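Drollier Announces Gemeck: Below the Boiler, a Platform Game in Which the Floor Has Opinions

Sequel to a game that sold modestly and was complained about at length arrives this January on PC and consoles

Drollier, the independent studio behind the 2D platformer Gemeck, today announced Gemeck: Below the Boiler, a longer, damper and slightly more forgiving follow-up. It launches in January. A free demo containing the first two areas is available now, and players who finish it will be told so by a frog.

Below the Boiler returns players to the moon of Briltomon, where the plumbing has been left running for several centuries and a good deal has moved into it. You play once again as Honorato, a junior pipe inspector with a short jump, a long wrench and no combat training. The first game ended with Honorato promoted. The sequel opens with him demoted again, over a matter of paperwork that takes up the whole of the tutorial.

"Players told us the first game was too hard, too short and had too many eels," said Javiera Henríquez, director of Below the Boiler. "We have made it longer."

The new game contains 218 rooms spread across 23 areas, all connected, with no loading screens between them and very few signposts. Players can go left from the first room if they like. The studio would prefer that they went right, and has put a coin there. 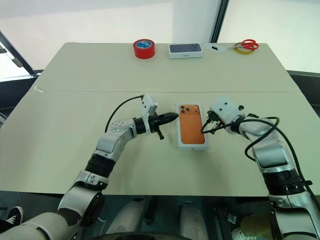
Most of the creatures on Briltomon are still not enemies in the usual sense. They have jobs, or at least routines, and Honorato is in the way. The wrench can't kill anything. It can stun, turn, loosen and annoy, and each creature responds to those four actions differently, so an animal that blocks a corridor in one area may turn out to be the only way across a pit in another.

New residents include:

Sogwick. A flat, patient thing that lives on ceilings and drops when it hears footsteps. Walk slowly and it stays put. Stun it in mid-fall and it stiffens into a platform for three seconds. The brown ones crack on the second landing.

Burl. Rolls back and forth in vertical shafts with no regard for gravity. Can be ridden upward by anyone with decent timing and downward by anyone at all.

Pether. Spits steam at regular intervals. Standing in the steam hurts. Standing just above the steam with the umbrella open is how you reach most of the second half of the game.

The Undereel. A larger eel. Players who disliked the eels in the first game are asked to keep an open mind.

"I drew the Undereel as a background decoration," said Wellington Paiva, lead artist. "Then Javiera asked what would happen if it turned its head. I said it would be a lot of extra work. So now it turns its head, and it has a second head."

A full bestiary fills in as you play. Entries begin as a single rude sentence from Honorato's supervisor and grow as creatures are stunned, ridden, fed or fled from. Completing every entry unlocks an alternate ending that two members of the team consider the real one. They are not on speaking terms with the others about it.

Movement has been rebuilt from the ground up. In Gemeck, Honorato's jump height was fixed, a decision described by the studio at the time as "classic" and by reviewers as various other things. In Below the Boiler, the longer the button is held, the higher he goes. He can also hang from ledges, slide down wet pipes and, after a certain point in the laundry district, swim. He does not swim well. An upgrade improves his stroke, and a second upgrade, hidden behind a waterfall in the same area, improves his attitude.

The map is new too. The first game gave players a map that showed only the rooms they were not in. It was meant as a joke, and after launch it was patched. This time there is an ordinary map, drawn by Honorato as he goes, with room for 30 custom markers. Markers come in six shapes, one of which is an eel.

Save points are closer together. Lead programmer Martti Mustonen, who placed most of the save points in the original, took the criticism of them to heart.

"I went back and played the first game on a long train ride," said Mustonen. "I arrived before the save point did."

Difficulty can now be adjusted at any time from the pause menu. There are three settings: Inspector, Apprentice and Visitor. Visitor turns off damage from falling, steam and embarrassment. Separate switches control game speed, screen shake, flashing lights, text size and whether the eels have faces. None of these affect achievements or endings.

The soundtrack is by Welington Lacerda, who also scored the original. His name is spelled with one L, and Paiva's is spelled with two, and the studio asks that members of the press stop correcting either of them. Lacerda's new score runs longer than the game's first area is likely to hold you, and changes instrument by instrument as valves are opened and closed nearby. Shutting off the main valve in the pump hall removes the brass section until you turn it back on.

"In testing, people left the brass off," said Lacerda. "I have made a note of their names." 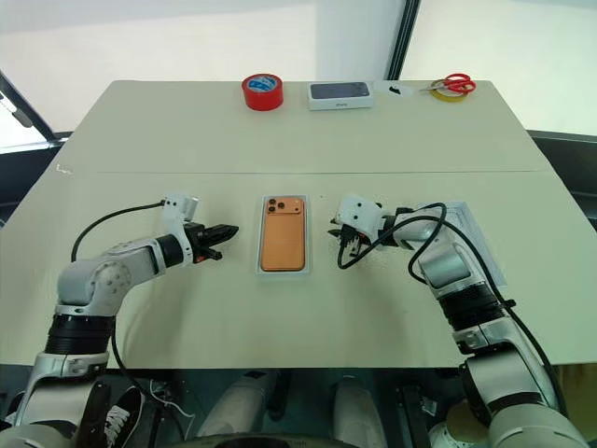
Do I need to have played the first Gemeck to follow the story?

The sequel stands on its own, and everything a new player needs is covered in the first ten minutes. Returning players will recognize several characters and one door. Anyone with a save file from the original on the same device will start with Honorato's old hat, which has no effect on play and can't be taken off until the third area.

Alongside the main game, Below the Boiler includes a time trial mode called Shift Work. Each shift drops Honorato into a fixed run of rooms with a list of valves to close and a clock on the wall. Ghosts of your own best attempts run next to you. Ghosts of other people's can be downloaded, and there is a button for making them walk into walls.

The speedrunning community around the first game, small as it is, had a part in shaping the sequel. One trick in particular, in which the wrench is dropped and picked up on the same frame to carry speed through a doorway, was a bug in Gemeck. It is a feature in Below the Boiler, and there is now a character in the canteen who teaches it, badly. A different trick, which let players skip the entire middle of the game by sitting down, has been removed.

"We did talk about keeping the sitting one," said Edileuza Dantas, producer. "But I had already scheduled the middle."

Backers of the original's launch campaign will find their names on pipes throughout the game, as promised. The studio apologizes to backers who chose very long names. The pipes have been extended where possible. In two cases the pipe goes around a corner.

A boxed edition will be sold through the Drollier website in a single run of 1,000 copies. It includes the game, a folded paper map of the first five areas, a cloth badge in the colors of the Briltomon Pipe Authority and a printed inspection manual written in the voice of Honorato's supervisor. The manual contains one real hint. The boxed edition does not include a figurine. A figurine was discussed, and a sample was made, and it looked like somebody's uncle.

The demo's save data carries over to the full game, including any creatures already entered in the bestiary. Players who stunned the canteen cook in the demo will find that this carries over as well.

Availability

Gemeck: Below the Boiler launches in January on PC and consoles, as a download and in the boxed edition described earlier. Text is available in English, Spanish, Portuguese, Finnish, French and German. The frog speaks only in croaks, which have been localized.

Review copies will go out ahead of launch. Reviewers are asked not to reveal the contents of the last area, the identity of the night supervisor, or what happens if you feed the Undereel twice. Screenshots, the announcement trailer and a set of creature drawings by Wellington Paiva can be found in the press section of the studio's website.

About Drollier

Drollier makes side-scrolling games with small heroes and large infrastructure. Its first release, Gemeck, was praised for its atmosphere and its soundtrack and received a great many messages about eels. The studio reads every message. Press inquiries should be sent to Edileuza Dantas through the contact form on the Drollier website, and are answered most mornings before 11 a.m., after which she is in meetings about the middle of the game.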